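Cilleck Community Tea Garden
Progress report to the Valtbridge Fund, 2023-02-08

The grant was for 300 tea bushes on the old Hultora allotments. We planted 248 before the ground froze. The remainder are in pots under fleece, sulking, and will go in once the soil can be persuaded to accept a spade.

Losses so far stand at 22, mostly on the lower terrace, where the drainage plan and the water had different ideas. We have since dug a second ditch. It goes downhill, an improvement on the first.

The Iyer greenhouse is up and glazed. The door arrived with hinges for a different door, and the supplier has been sympathetic for several weeks now. Until the right ones come, we are using rope.

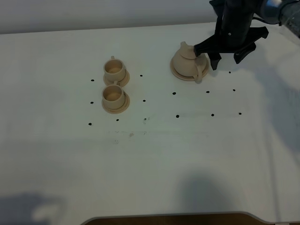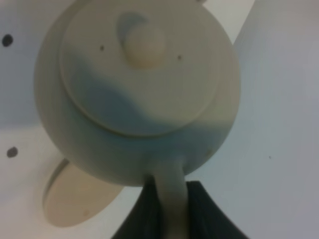 Outreach and Tastings

Sign-ups for the tasting evenings reached 108, well ahead of what we promised you in our application. All the tea served was bought in, as our own bushes will not give a proper picking for years. We said so on the posters, and people still asked which terrace it came from.

Spending is on budget except for gravel, where it is not. We would like to move the unused signage money across to cover it. The next report is due in July, by which time we hope to have hinges.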